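**Pre-purchase inspection: hand-held gripper station, Menavville site**
Inspector: Abimbola Anozie — February 9, 2023
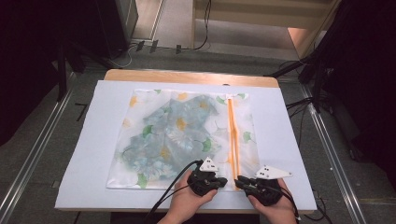

Scope is the current station and what has to be budgeted before a second one is ordered from Deltis.

- [x] Jaws close evenly on thin fabric and zipper tape. *Pass.*
- [x] Marker plates tight, dots legible. *Pass. Order 2 spare plates.*
- [ ] Gripper cables strain-relieved. *Fail. Add clips, $80.*
- [ ] Floor cables covered beside the rail. *Open. Privau quoted $455 for covers; D'Souza quoted $400 without end caps. Get both on the same terms.*
- [x] Work board flat on table, no rocking. *Pass.*
- [ ] Tripod and stand feet clear of walkway. *Recheck after covers go in.*

Comment: hold the Deltis order until the cable items close. Replacement jaws are not in the quote — ask for a unit price, good through July.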